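四月，雨

早上七点二十

水还没烧开，先把昨晚那封邮件又读了一遍。Brirkent拍卖行发来的，措辞比上一封客气，意思没变：那台Idero，机号133，“极有可能属于最早一批”，起拍价2000，问我要不要预约看实物。我看到“极有可能”四个字就想关掉。拍卖行写“极有可能”，跟房产中介写“闹中取静”一个道理，翻译过来是我们没有查，也不打算查，你要是信了，是你自己的事。

可我还是回了，说上午过去。回完又后悔，下雨天跑一趟Nikcombe，来回的车票钱够我买两卷过期的片子。

说到底是我自己心里有鬼。Idero这个牌子我追了很多年，家里有一台后期的2型，快门慢档早就粘住了，一秒能走成三秒，我一直没舍得送修。怕什么呢，怕修的人把里面那张薄薄的垫纸扔了。那张垫纸上有铅笔写的字，看不清写的什么，多半就是装配工人随手记的，可能连日期都不是。可我就是觉得它要紧。这么一想，我也没资格笑话拍卖行。

出门前把Gittins那本目录塞进包里。这书厚得不像话，封皮的胶早裂了，我用书脊布补过一道，补得很难看。圈里人说起Idero，张口就是“Gittins上写的”，好像Gittins是跟着第一台机器一起从流水线上下来的。我读过它的前言，编者自己承认，早期型号那一章主要根据藏家来信整理。藏家来信！藏家的信我见得多了，我自己也写过，写的时候手边放着一台刚花了大价钱买来的机器，你说我会往哪个方向写。

列车上

靠窗，玻璃全是水汽。把那一章重新看了一遍，顺手记几条，免得到了那边被人一说就糊涂。

Gittins的说法：机号324以前的Idero，顶盖上没有附件座，取景窗的框是平的，皮纹细而光；324以后加了附件座，皮纹变粗，窗框起了一道边。书里配了插图，是线描，不是照片。线描这种东西，画的人想让它平它就平，想让它起边它就起边。

问题一，324这个数是怎么来的。书里没说。我猜（只能是猜）是编者手上见过的机器里，没有附件座的那台最大的号是324，于是就写成“324以前”。这中间差得远了。你在河边捡到的最大一块白石头是拳头大，不等于河里没有西瓜大的。

问题二，机号是不是按顺序打的。Idero的厂子小，顶盖和机身分两处做，顶盖打了号存着，什么时候装到机身上谁也说不准。我见过一台号码很小的，里面的齿轮是后期那种带倒角的。卖家说是后来修理时换过的。也许是。也许它就是一块压在箱底的老顶盖，被人翻出来配了新机身出厂。两种说法我都没法证明，他也没法证明，但价钱可是按他那种说法开的。

问题三，也是我最不愿意想的：附件座是可以拆的。四颗小螺丝，卸下来，孔填平，重新抛一遍，再镀。抛得好的我看不出来，我敢说拍卖行的人也看不出来。以前没人做这种事，因为不值。现在一个“没有附件座”值那么多钱，不值的事就有人做了。

对面坐着一个小孩，拿一只塑料望远镜倒过来看我，看了半路。我也没躲，低头接着写。

车过了隧道，手机有了信号，论坛里那个关于133号的帖子又长出一截。第一页还在讨论镜头镀膜，第三页已经有人说这台机器“应该是样机”，到第五页，“应该是”没了，直接叫样机。没有新照片，没有新材料，就是大家说着说着说顺了嘴。还有一位贴了张表，把已知的机号按年份排开，中间画一条光滑的曲线，由此推出133号的出厂月份。我数学不好，可我知道拿几个点就能画出随便什么曲线。我在下面回了一句“请问年份的依据是什么”，到下车也没有人理我。

上午，Nikcombe

拍卖行在车站后面那条坡上，门脸比邮件里的口气小得多。预展的柜子靠墙，灯是暖黄色的，什么东西放进去都像裹了一层蜜。我问能不能拿到窗边看，前台的人犹豫了一下，说可以，要戴手套。手套是棉的，大了一号，戴着它去摸滚花旋钮，跟隔着被子挠痒差不多。

133号比我想的轻。这是第一个感觉，随后我就提醒自己，轻不轻算不得数，我包里又没带秤，上一次拿全金属的老机器还是冬天，手冻着的时候什么都觉得沉。

顶盖确实没有附件座，表面很亮。太亮了。一台被人说成“从未维修、一直在原主家族手中”的机器，卷片钮的边缘磨出了黄铜，背带环磨得只剩一半，唯独顶盖中央那一块像刚擦过的勺子。当然也可以解释：人拿相机，手指落在两头，中间不碰，所以中间新。我站在窗边自己反驳自己，反驳了好一会儿，没有结果。

斜着光看，顶盖上没有填孔的痕迹。我用了放大镜，八倍的。看到一些很细的平行纹路，方向一致。抛光都有纹路，出厂抛光也有，后抛也有，区别据说在深浅。据说。这个“据说”也是从论坛上来的。

皮子倒是让我高兴了一下。细纹，光滑，边角有一处翘起来，露出底下的胶，颜色发褐，闻着有一股陈年虫胶的味道（我趁人不注意凑近闻的）。换皮的人一般不用虫胶，嫌慢。可是翘起的偏偏是这么一处，又偏偏在最容易看见的地方，像有意给我看的。我知道这样想下去就没完了，连翘皮都成了证据，那还看什么机器。

取景窗的框，平的。Gittins说平，它就平。只是窗框内侧的黑漆是哑光的，我那台2型是亮漆。书里对漆只字未提。我问前台，鉴定是谁做的，依据什么。她去后面问了，回来告诉我，依据是Gittins目录，以及“网上的公开讨论”。我差点笑出声。网上的讨论依据Gittins，Gittins依据藏家来信，拍卖行依据这两样，等它一成交，成交记录又会被写进下一版Gittins，从此133号就铁板钉钉是第一批了。一条蛇咬着自己的尾巴，还嫌尾巴香。

我又要求看快门。前台说不建议上弦。我说不上弦怎么知道它是不是好的。她说目录上写了“功能未测试”。这倒是整本图录里最老实的一句话，我没再争。打开后背看了看帘幕，布面平整，没有针孔，压片板上有一道浅浅的划痕，竖着的。里面没有垫纸。没有垫纸，也没有铅笔字。我心里莫名其妙松了一口气，好像我家那台赢了一局。

走的时候外面雨更大，在屋檐底下站着翻手机。
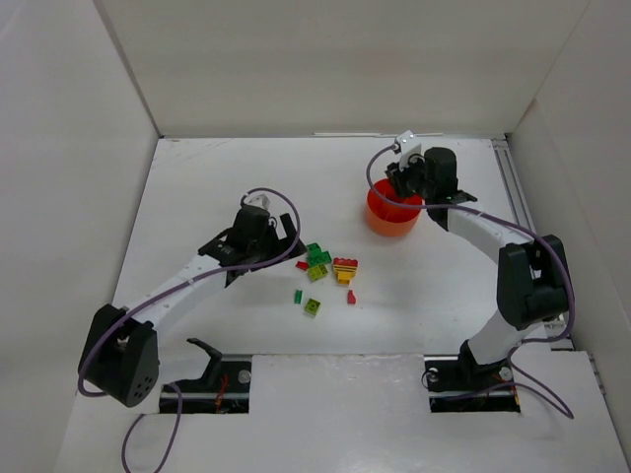
白台面上散着几块玩具积木，左右各有一只机械臂。

中午，坡下的面馆

汤太咸。隔壁桌两位在谈镜头，声音大得不像是谈给对方听的。一位说老镜头有“空气感”，另一位说是“立体感”，争起来了。我低头吃面。我玩了这么多年，从来没分清这两样，把同一天同一个位置、新旧两支镜头拍的照片混在一起给我看，我也挑不准。有一回我在家真这么试过，冲出来编了号，过一个星期再看，挑对的和挑错的差不多，从那以后再有人跟我讲味道，我就点头。

不过老实讲，Idero的镜头我是喜欢的。喜欢什么呢，喜欢对焦环转到近处时那一点点阻尼，像推一扇有分量的门。至于成像，中间过得去，边上发糊，逆光起一层雾。我那些爱好者朋友把这层雾叫“通透”，我至今不懂雾怎么能通透。

饭后又翻了一遍图录，专挑其他几件Idero看。一件皮套，写着“原厂”，扣子的样式跟我那只一模一样，而我那只是在旧货摊上另配的，摊主从一筐里给我挑出来一只大小合适的，跟Idero没有一点关系。图录上那一只当然可能真是原厂，我那只也可能误打误撞是原厂。不过要是没人把两只放到一起，谁会去问呢。

还有一份使用说明书，品相不错，封面印着厂名，附注说“印有早期标志，可证实早期机型之存在”。我把这句话读了三遍。说明书能证明有人印过说明书。标志早，是因为印刷厂的老版还没用完，还是机器真的早，光看纸是看不出来的。我家楼下的理发店换了名字，发票章用的还是上一个老板的，照这个逻辑，我每次剪头发都剪在从前。

给家里打了电话，问有没有把防潮箱的门关上。没有关。

下午三点多，回程

车厢里暖和，差点睡过站。

又想了想那2000的起拍价。论功能，一台帘幕平整、快门没人敢上弦的旁轴，我愿意出的钱只有这个数的零头。多出来的部分全押在“早”上。早一点就贵，贵就要证明早，证明早的人又多半是等着卖的人。我不说他们骗人，我信他们大多数是真心信的，真心信比骗人难对付，骗子你戳穿了他会跑，真心信的人你戳穿了他要跟你写信，一写写十几页，还附图。

我收过这样的信。那位先生（名字就不提了）坚持他那台Idero是试制品，理由是镜筒上的刻字歪了。我回信说，刻字歪了也可能是刻歪了。他从此不理我。后来听说那台机器卖得很好，买家还专门拍了刻字的特写。有时候我也想，我这个人是不是太扫兴，人家花自己的钱买一个故事，故事好听就行，碍着我什么了。

碍着的。碍在以后想查东西的人，翻开书全是这些故事，分不出哪一句有人见过，哪一句只是有人希望。我自己就是这么走过弯路的。刚开始收的时候，照着一张流传很广的“年份对照表”买了一台“首年”，兴冲冲拿回来拆开，里面螺丝的槽口一半是后来的规格。那张表的作者后来在一个跟帖里轻描淡写地说，表是他“凭印象”做的。凭印象！我凭他的印象吃了两个月泡面。

窗外过了一片菜地，塑料布被风掀起来一角，啪啪地打。

傍晚，书桌

把我那台2型拿出来，跟上午的笔记对着看。先写确实看见的，再写猜的，分两页，不许混。

看见的：133号无附件座；窗框平；框内黑漆哑光；皮纹细；一处翘皮，胶褐色；顶盖中部亮度高于两侧，有平行细纹；压片板有竖向划痕；帘幕平整；机内没有垫纸。没有看见：快门动作，齿轮，顶盖背面。

顶盖背面最要紧。要是孔填过，正面抛得再好，背面多少会留点东西，或者干脆新得可疑。可拍卖行不会让人拆顶盖，换了我是卖家，我也不让。于是唯一能下结论的地方谁都看不到，大家只好围着看得到的地方下结论。

猜的那一页我写了半页，全划掉了。划掉以后觉得可惜，又在旁边重新抄了一条：哑光漆。我那台是亮漆，可我那台修没修过、补没补过漆，我并不知道，我是第几手我都不知道。用一台来历不明的机器去质疑另一台来历不明的机器，写出来倒是挺像论坛里的长帖。这一条也划掉了。 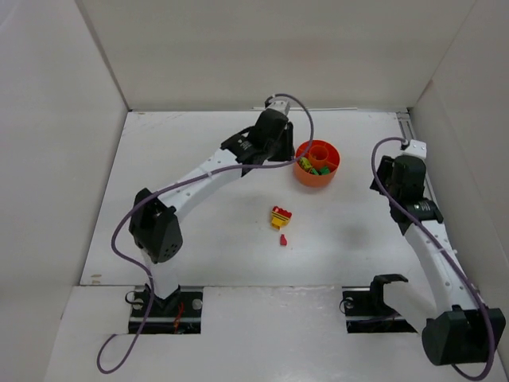
晚上九点

论坛上终于有人回我了。问：“你有更好的依据吗？”

没有。这是最气人的地方。我确实没有更好的依据。我只有一句“不知道”，而“不知道”在帖子里是占不住楼的，下一个人一句“据我了解”就把它盖过去了。想了半天，把白天看见的那一页原样打上去，没加评论，末尾写了一句，顶盖背面未见，故不作判断。

十分钟后有人引用了我的帖子，标题是“实地验证：133号皮与胶均为原装”。

我看着“均为原装”四个字坐了一会儿。我写的是胶褐色。褐色怎么就成了原装。我去跟他讲，他说褐色当然是原装，Gittins上写的。我翻了Gittins，从头翻到尾，没有提过胶的颜色，一个字都没有。我把这个也告诉他了。他说，那就是他记错了，是在别的地方看到的，但结论没有问题。

行吧。

想过要不要给Gittins的出版方写封信，请他们至少在324这个数后面加一个注，说明是根据哪些机器得来的。去年写过一封类似的，问2型的慢档到底有没有改过设计，回信倒是很快，印得很漂亮的一张卡片，感谢我对下一版的支持，并附上预订单。预订单我填了。没有办法，下一版据说加了一百多页，我一面不信它，一面又怕别人手里有我手里没有。

十点过

泡了茶，把那台2型的快门按了几下。高速档还利索，慢档照旧，齿轮咝咝地走，走到一半停一停，像老人上楼梯歇脚，然后才肯把帘幕放过去。今天在拍卖行没听到133号的声音，越想越亏。一台相机好不好，听比看管用，我总觉得。当然，这也是“总觉得”，我没试过蒙上眼睛听。

要不要去举牌，现在的想法是不去。理由上面写了一整天。可是笔记本翻到背面，我不知什么时候已经用铅笔算了一遍账：2000，加佣金，加车费，卖掉那支一直不用的长焦能补多少，卖掉三脚架能补多少。字写得很小，自己看着都心虚。算出来还差一截，差得倒是不多。

先不算了。拍卖行要我明天中午以前回复是否登记。我打算拖到下午再看邮件，那时候想登记也登记不上。不过他们上次也说过中午截止，结果我晚上发过去，照样给我登记了，可见这个截止时间跟“极有可能”出自同一支笔。

茶凉了。防潮箱的湿度还没降下来，指针停在偏高的位置，敲一敲，往回跳了一格，再敲又跳回去。这个表我也信不过，改天买个新的对一对。垫纸还在原来的地方，拿灯照着又看了看，头一个字像“三”，也像“二”，也可能就是两道试笔的杠。关机背，上锁，睡觉。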